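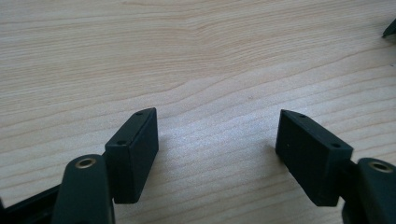
Can we please stop calling it the new parking plan, came the first remark of the night from the back row, when it's the same plan we all hated in January with the colors changed? So that's how we got going, before I had even found my pen. I'm taking notes again, so if I've mangled what you said, catch me before the next meeting and I'll fix it.

Udden Street Neighbors, regular meeting, 19 Nov 2021
Upstairs room at the library branch, started a bit after seven

Last meeting's minutes
Approved with one fix. I had written that the Tomwood end of the street wanted the bus stop moved. They want it kept exactly where it is, and they'd like that on the record in plain words, so there you go. Keep the bus stop!

Parking
Back to the plan, then. The city's latest drawing gives permits to everyone between Tomwood Court and the church, and leaves the bottom block with open parking on both sides. The bottom block is (no surprise) not happy. They already get the overflow from the clinic and figure they'll get everybody else's cars too once the signs go up. One neighbor read out her letter to the city and it was a good letter, a lot better than the one I sent.

The other side of it is that the upper blocks have been asking for permits for years and don't want to lose them over this. I get that too, I live up there. We went back and forth for a good long while and I stopped writing for part of it because people were mostly repeating themselves, me included.

What we ended up voting on was to ask the city to put the bottom block inside the permit zone, with two-hour spaces right in front of the clinic so patients still have somewhere to go. Passed, 11 in favor and 2 against. Both of the no votes said they'd rather have no permits anywhere, and asked me to write that down. Done.

Money
We have $3,758 in the account. The block party came in under what we set aside, mostly thanks to Chaimongkol Kitchen giving us the noodles at cost, and there was a round of applause for them even though they were all at work and couldn't hear it. Somebody should drop off a thank-you card. I said I'd do it.

We also got a request for $400 for bulbs and mulch for the triangle by the stop sign. I was all for it, and so was most of the room, but the question came up of who waters the thing in summer, and last time the answer was "everyone" and we all remember how brown it got. We approved the money on the condition that there's a watering list with real names on it before anything gets bought. The sheet is going around by email. Please sign it, even for one week!

Storm drain
Still clogged. The one at the low corner backed up again after the last big rain and the water got up over the curb and into two driveways. The city has been called more than once and we keep getting a new request number each time, so none of the complaints ever get tied together. Suggestion from the floor was that we all use the oldest number when we call, and keep calling. It's going in the next newsletter in big type.

There was some talk of cleaning the grate ourselves. Leaves off the top, sure, go ahead, lots of us do that already. Lifting the grate, please don't. It's very heavy and it sits right in the turning lane.

The Grumeck lot
For anyone who missed the mailing, Grumeck Builders have asked for a zoning change so they can put up three stories on the old tire shop lot. They offered to come and talk to us, and we talked about whether to say yes. A few people felt it would look like we're already on board. I don't see it that way, and I'd like to hear about the shade and the driveway from them directly and get it in writing. It went to a show of hands and we're inviting them to the next meeting for half an hour, questions sent ahead of time. If you've got a question, send it to me and I'll put them all on one page.

Little stuff
The streetlight outside the laundromat is working again, hooray.

There's a gray cat with a white chin turning up on porches at the Tomwood end. If it's yours, it is eating very well.

We could use more chairs, or fewer people leaning on the radiator. The library says we can borrow the folding ones from the downstairs closet if we put them back.

Newsletter stuff needs to come to me soon, and short is fine. I still have room on the back page.

Next meeting
Second week of January, same room, same time. We're skipping December like always. The Grumeck people go first on the agenda so they can get home, then parking again if the city has written back.

We wrapped up a little before nine and I locked the side door on the way out.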